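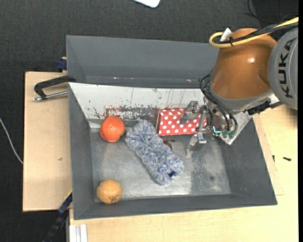 Teaching a bin-picking arm by hand or by remote: which one for soft and odd-shaped things?

Posted 16/10/2023 in Arms and Grippers

Skandora

Hi all! I have been lurking since September and have finally got something worth bothering you with. I'm teaching a KUKA arm with a two-finger gripper to take mixed household stuff out of a metal bin, one thing at a time, and I'm having more fun than I've had at work in years. Citrus fruit, a red box with white polka dots, a big shaggy duster head, that sort of mix. I show it the pick, it records the path and the gripper commands, and then a policy gets trained on the whole pile of demonstrations.

So far I've done it two ways. In the first I put the arm in hand-guiding mode, grab it by the wrist and walk the fingers to where I want them. In the second I sit at a desk with a 3D mouse and a couple of camera views and drive it from there. Hand guiding feels wonderful for the fruit – you can sense when you are lined up – but near the far wall of the bin my forearm is in the way of everything and the paths come out wobbly. With the mouse the paths are smooth but I close the fingers too early or too low, and I've scraped the floor of the bin more often than I'd like.

The duster is what really gets me. It has no clear edge. By hand I pinch it somewhere near the middle and it usually comes up. By remote I can't tell if I've got hold of the core or only a tuft of fluff until I lift, and then it slides back down on top of whatever was next to it.

Things I'd love to know:
Do you mix hand-guided and remote demonstrations in one training set, or keep them apart?
How many do you record before you bother training anything?
Do you keep the failed grabs?

I have 36 demonstrations of the box and 7 of the duster, so I'm well aware the duster is getting the short end of it. Thanks in advance, this forum has already saved me a lot of grief!

Furnska

Remote, every time. Hand guiding is for showing visitors.

Also slow down near the floor. There should be a speed scale setting in whatever you are using to drive it.

Godfrey Waweru

Oh, this is my favorite kind of problem! I've spent a good part of this year doing the same job with a different arm, so let me go through what worked for me, and please try it all before believing me.

On mixing the two: I did it at first and I don't anymore. The trouble is your own body. If the policy sees camera images, then every hand-guided demonstration has an arm and a sleeve in it, and when the robot runs alone that sleeve is missing. Mine got noticeably hesitant above the bin, and it took me an embarrassing amount of time to work out why. There is a nice way to get the best of both, though. Guide the arm by hand, save the joint path, put the objects back exactly where they were, step away and have the robot replay the path while you record the images. You get the feel of the hand-guided pick with nobody in the shot. It takes double the time, and for fruit you need a mark so it goes back to the same spot (a bit of painter's tape under the near side did the trick for me, taken off before recording). Don't try the replay trick with the duster. You will never get those fibers to lie the same way again.

For the duster I'd stay on remote and change how you approach it. Look at which way it lies before you move anything. If the long side runs diagonally across the bin, turn the wrist so the two fingers close across the short side, straight over the body of it, then come down with the fingers well open. Go lower than looks right. Fluff hides how far down the solid part sits, and the early close you describe is nearly always a height mistake. Then – and this made the biggest difference of anything I tried – close, lift by a couple of finger widths, and pause. If it sags or slips, open up and go again in the same recording. Those second tries are gold. The policy learns what to do after a bad pinch, and you'll see it start to regrip all by itself, which made me shout out loud in the lab the first time.

That partly covers your question about failures. I keep a recording if I failed and then recovered. I throw it out if I failed and gave up, or bumped the bin hard enough to move it. Write down which is which as you go. I used one letter at the end of the file name and was very glad of it later.

For numbers, please don't wait for some huge total. I trained on my first 36 just to see, and it was bad in useful ways: it would hover perfectly over an orange and never close. That told me my gripper command was being logged late compared with the arm position. If I had saved up 1000 recordings before looking, every one of them would have had the same fault in it. So train now, on the box alone, and watch what it does. Meanwhile get the duster count up to match the box, and change its place and angle every time, even when you're tired and would like to drop it back where it was.

Two more small things. Things pushed up against a wall are a different task from things in the open, so record them on purpose. A box flat against the far side needs one finger to get in behind it or a grip across its ends, and you should decide which one you're teaching and stick with it. If you do it one way in the morning and the other way after lunch, the policy tends to split the difference and go nowhere. And for scraping the floor, set a lower height limit in the remote software so the fingertips stop just short of the metal. You can then push down with confidence and give your attention to the rest.

Would love to hear how the first training run goes. Post the bad ones too!

Workneh

Agree with most of that, but I'd add a second view before recording more. I had the same early closing with a 3D mouse and it was all down to depth. My main view looked down from one side and I honestly could not judge height from it. A little wrist camera fixed it in an afternoon. If you can't add one, swap the mouse for a leader arm if somebody near you has one to lend. Copying a movement with your own hand on a matching arm gives back a lot of what you like about hand guiding.

Not sure about dropping all the hand-guided ones. If your policy doesn't use images for the approach part, they're fine to keep.

Skandora

This is fantastic, thank you! The height limit is in and I already drive much more boldly. I also checked the gripper log after reading Godfrey's post and yes, mine is late too – by 2 samples on every recording I opened. Fixing that tonight, then training on the box. The duster gets all of tomorrow.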